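사무실 분리배출은 바닥에서 시작된다

2021-12-27

연말이 되면 사무실마다 대청소를 한다. 책상 서랍을 비우고, 창고 선반을 정리하고, 한 해 동안 쌓인 상자를 내다 버린다. 그런데 이 시기에 가장 골치 아픈 물건은 상자도 아니고 낡은 의자도 아니다. 손잡이 달린 큰 생수통이다. 다 마신 생수통은 이상하게도 아무 데나 놓인다. 탁자 밑에도 있고 수레 옆에도 있고 통로 한가운데에도 있다.

나는 공용 작업실 운영 일을 7년째 하고 있다. 그동안 사람들이 분리배출을 안 하는 이유를 여러 번 들었다. 귀찮아서, 바빠서, 어디에 버리는지 몰라서. 다 맞는 말이지만 내 생각에는 순서가 틀렸다. 사람들은 버리는 단계에서 실패하기 전에 놓는 단계에서 이미 실패한다. 빈 통을 바닥에 한 번 내려놓으면 그 통은 그 자리의 물건이 된다. 오전에 내려놓은 통이 저녁까지 그대로 있고, 다음 날 아침에는 다들 그것을 피해서 걷는다.

작업실 바닥은 넓을수록 이런 일이 잦다. 선반이 길게 놓여 있고 탁자도 있고 짐수레도 있으면 물건을 둘 곳이 많아 보인다. 실제로는 반대다. 선반에는 전선 뭉치와 종이 상자가 올라가 있고, 수레 주변에는 포장도 뜯지 않은 큰 짐이 있다. 남는 자리는 바닥뿐이니 바닥에 놓는다. 회색 에폭시 바닥에 투명한 통이 서 있으면 잘 보이지도 않는다. 빨간 뚜껑과 손잡이가 없으면 발로 차기 전까지 모를 것이다.

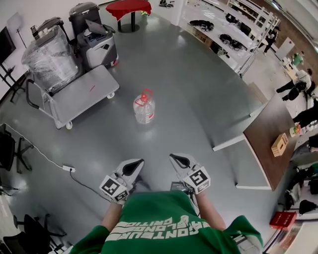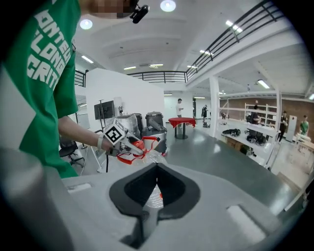 투입구 모양이 행동을 정한다

수거함 이야기를 해 보자. 많은 사무실에서 수거함을 고를 때 용량과 가격을 먼저 본다. 나는 투입구를 먼저 봐야 한다고 생각한다. 가운데로 갈수록 낮아지는 깔때기 모양 투입구가 있으면 사람은 설명을 읽지 않고도 병을 어디에 넣을지 안다. 평평한 뚜껑을 덮어 둔 통은 다르다. 사람들은 뚜껑 위에 컵을 올려놓고 간다. 하나가 올라가면 금방 여럿이 된다.

작년 10월에 우리 작업실은 수거함을 바꾸는 문제로 업체 세 곳에 견적을 받았다. Rokberg는 뚜껑을 발로 여는 통을 권했고, Heinonen은 네모난 투입구가 여러 개 뚫린 철제 함을 권했다. Greso에서 보낸 제안서는 41쪽이나 되었는데 정작 투입구 치수가 빠져 있었다. 전화로 물어보니 다시 확인해서 알려 주겠다고 했고, 그 뒤로 연락이 없었다.

결국 우리는 그때 아무것도 사지 않았다. 예산 문제도 있었지만, 회의를 하다 보니 통을 바꾸기 전에 할 일이 있다는 의견이 많았다. 나도 그 의견에 찬성했다. 지금도 생각은 같다.

위치가 먼저다

수거함은 대개 벽 쪽에 둔다. 보기 좋고 통행에 방해가 안 되기 때문이다. 청소 도구나 쓰레기통도 같이 몰아 둔다. 그러면 버리는 곳이 물건을 쓰는 곳에서 멀어진다. 음료를 마시는 곳은 탁자인데 버리는 곳은 방 반대편이다. 이 거리를 매번 걸어가라고 요구하는 것은 무리다. 벽에 안내문을 붙여도 소용없었다. 우리는 안내문을 세 번 바꿔 붙였다.

반론도 안다. 탁자 옆에 수거함을 두면 지저분해 보이고 냄새가 난다는 것이다. 손님이 오는 공간이면 더 신경이 쓰일 수 있다. 하지만 바닥에 빈 통이 굴러다니는 것보다 지저분한 풍경은 별로 없다. 냄새는 음료가 남은 채로 버릴 때 나는 것이고, 수거함을 멀리 둔다고 해결되지 않는다. 헹구는 곳을 가까이 두면 줄어든다.

Sarkstead에서 관리하는 건물에 한동안 드나든 적이 있다. 그곳은 층마다 정수기 바로 옆에 투입구가 있었다. 특별히 비싼 물건도 아니고 디자인이 좋은 것도 아니었다. 그런데 복도에서 빈 병을 본 기억이 거의 없다. 그 건물 사람들이 우리보다 부지런해서 그렇다고는 생각하지 않는다.

큰 통은 따로 다뤄야 한다

작은 병과 큰 생수통을 같은 규칙으로 다루는 것도 잘못이다. 작은 병은 투입구에 넣으면 끝난다. 큰 통은 모양에 따라 들어가지 않는 것이 있고, 손잡이가 걸리기도 한다. 들어가더라도 수거함이 금방 찬다. 뚜껑과 손잡이는 재질이 다를 수 있어서 지역 기준에 따라 떼어 내야 할 때도 있다. 이런 통은 세워 둘 자리를 정해 두고 하루에 한 번 모아서 처리하는 편이 낫다. 바닥에 테이프로 네모를 그려 두는 것만으로도 충분하다.

관리비 명세를 보면 우리 작업실의 지난달 추가 수거 비용은 2454원이었다. 적은 돈이다. 그러니 비용을 줄이자고 이 글을 쓰는 것은 아니다. 내가 문제로 보는 것은 매일 여러 사람이 같은 통을 피해서 걷고, 짐을 든 사람이 발밑을 못 보고 지나가는 일이다. 가방이나 상자를 안고 몸을 숙이면 앞이 잘 안 보인다. 연말처럼 짐이 많이 오가는 때에는 더 그렇다.

새해에는 수거함을 탁자 쪽으로 옮기자고 다시 제안할 생각이다. 큰 통을 세워 둘 자리도 같이 정하면 좋겠다. 테이프는 창고에 남은 것이 있다.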